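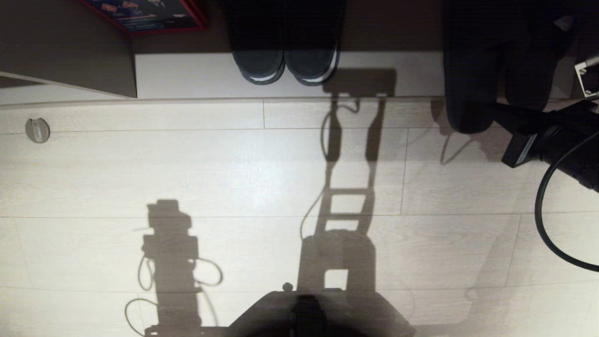 Joint Width and Room Humidity in Floating Floors
Khrystyna-Mariia Koval
January 11, 2026

2. Method
Gap width was measured with a feeler gauge at 57 end joints in the Varkinness test room. Readings were taken once a week from August, always before the heating was switched on. Relative humidity was logged on the same days.

3. Results
Mean humidity over the period was 52 percent. Joints near the exterior wall opened first. At 3 joints the gauge could not be inserted, and these were left out of the mean.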